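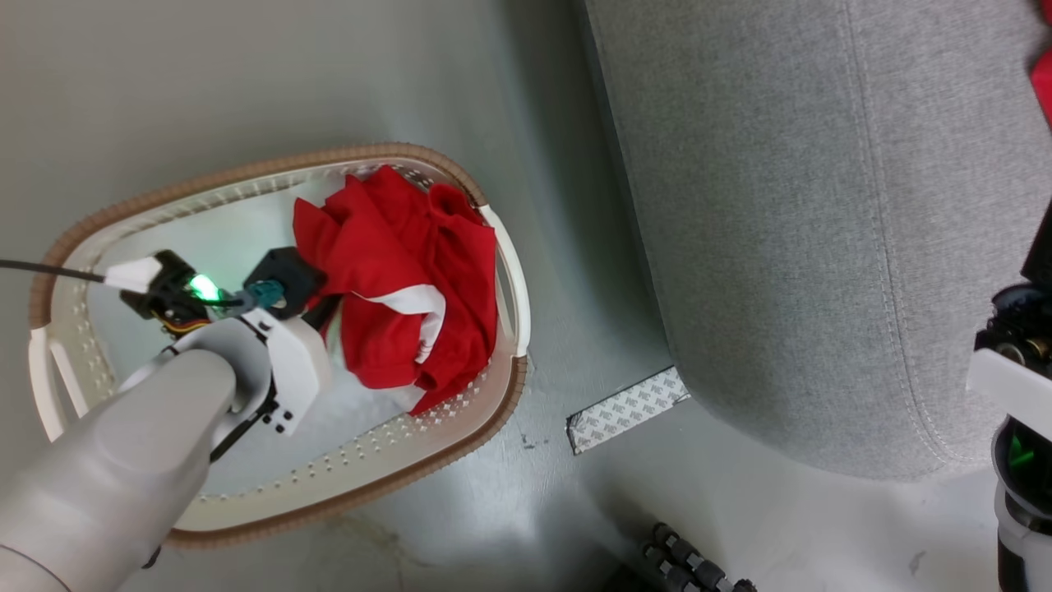
Ticket 1000: Red dye transfer, living room laundry

Opened 28/06/2020 by Evangelia Karamanlidis
Product: Umlow laundry basket, white with brown rim
Status: Open

Problem
Pink marks on the inside wall of the basket after a red and white garment was left in it overnight. The marks are worst around the small holes. I also want to know if the gray upholstery next to the basket is at risk.

Tried so far
Wiped with dish soap and warm water. Marks lighter, still there.
Baking soda paste, left on for 9 minutes. Came off the flat parts but stayed in the holes.

Reply from Ehlers support
Please soak the basket in a tub with 200 ml of white vinegar and use a soft toothbrush on the holes. Do not use bleach on the rim. Wash the red item alone in cold water until the water runs clear. Keep damp laundry off the upholstery.

Update from customer
Soaked it once. Two holes by the handle still pink. Will repeat with 300 ml.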